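Trundard Community Help
Animals & Land > Horses and livestock

Ponies left on the land behind our houses, who do I actualy ring?

Posted by Oriana Saavedra
April

Sorry if this has been asked, searched and only found stuff on dog fouling. Two ponies, maybe cobs, turned up on the strip of rough ground behind Meesuk Lane on Friday night. One is on a chain, the other loose. No shelter, no water I could see apart from a washing up bowl which was tipped over by the morning. The chained one has a collar that looks far too tight, and the ground in the circle it can reach is already mud.

Rang the council. Council say it isn't their land, ring the landowner. Landowner is Devidance I think (it was going to be flats) and their phone goes to a recorded message. Rang 101, they gave me a log number and that was it.

I've taken water over 2 mornings running. Neighbour says I shouldn't touch them, I could be done for it. Is that true? And who deals with this, the council or the police or a charity? I don't want to get anyone in trouble if they are coming back, but they don't look right to me.

Thanks in advance. Typing this on my phone so excuse mistakes 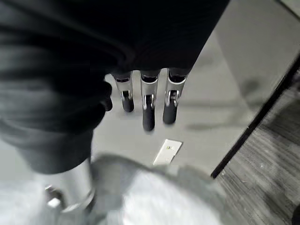
Black cloth, metal fingers

3 replies, oldest first

Kenneth Dimaculangan
It'll be fly grazing. Happens every spring round ours. Council won't do anything, they never do. Ring them every day until they get sick of you. Worked for us in the end, took ages though.

Nkrumah Aidoo
Right, bit more detail than that. Had the same on the field next to the allotments.

First – welfare and "who owns the land" are separate problems, so don't let anyone fob you off with one when you ring about the other. Tight collar, no water, can't reach shade: that's welfare. Ring the RSPCA line, or one of the horse charities, several have their own welfare line. Say exactly what you've seen. Not "they look sad". Say collar is tight, how long no water, is it lame, can you see ribs, what's the chain fixed to. They will ask for a location, so give the nearest house number and which side of the gate.

Second – the land. If it's private then it's for the owner or occupier to get them removed. There is a proper process for it in England, they have to tell the police and try and tell whoever owns the horses, then there's a waiting period of four days before they can do anything with them (weekends and bank holidays don't count). You can't start that process for them, only the landowner can. If you don't know who it is for certain, the Land Registry will tell you for a few pounds. Then WRITE to the registered office. We got nowhere by phone and an answer in 8 days by letter.

Keep a diary. Date, time, weather, water or no water. Photos with the time on, from the path, don't climb in. Sounds over the top but the officer asked for ours straight away.

Giving water is fine as far as I was told, just do it safely and from the fence if you can reach. Don't unclip the chain, and DON'T feed them. No grass cuttings especially, they can get very ill from them, and half our street was chucking them over the fence thinking it was kind.
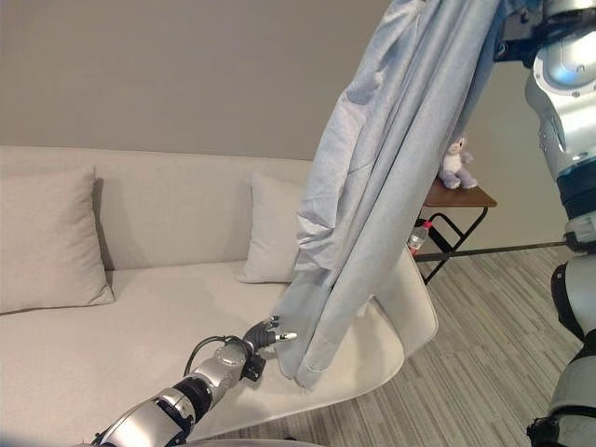
Can I cut the collar off if it is digging in?
Leave it to the vet or a welfare officer, and ring back and say it's digging in so the call gets moved up. A frightened pony will kick, and you may get accused of damaging someone's property on top.

If one of them gets on the road it's 999, not 101. Ours got out twice. Loose horse at night on an unlit lane, awful.

Oriana Saavedra
Thank you Nkrumah, really helpful. Rang the charity this morning, they took it all down and were nice about it. They asked if the collar was leather or webbing and I hadn't a clue, so will look tonight. Diary started. Kenneth I will also be ringing the council every day lol

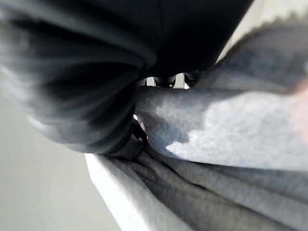
MORE IN HORSES AND LIVESTOCK

Vichien Kaewmanee
Adding to this as the other thread got locked. Check whether there's a notice tied to the gate. If Devidance have allready started the process there should be one up, usually in a plastic wallet, and it'll have a date on it. People pull them down so look on the floor as well.

Also worth asking your parish council if you've got one. Ours had an arrangement with the Jetau livery yard for somewhere to put them, which the main council switchboard knew nothing about. Cost came up at the meeting – £90 a night or something daft, can't remember if that was each.

And do not put it on Facebook with the exact spot. Did that once. 100 comments, people driving over to have a look, gate left open.
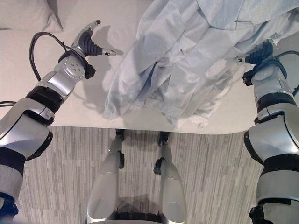
Apinya Sitthichai
Disagree a bit on Facebook. A closed village group found the owner for us the same evening, he thought his brother had moved them weeks before. He came and took them and that was that. So I'd try it, but leave out the location like Vichien says and get people to message you privately. Oriana did anyone come out about the collar?

Oriana Saavedra
Someone is coming tomorrow before 9 apparently. Collar is webbing. Will update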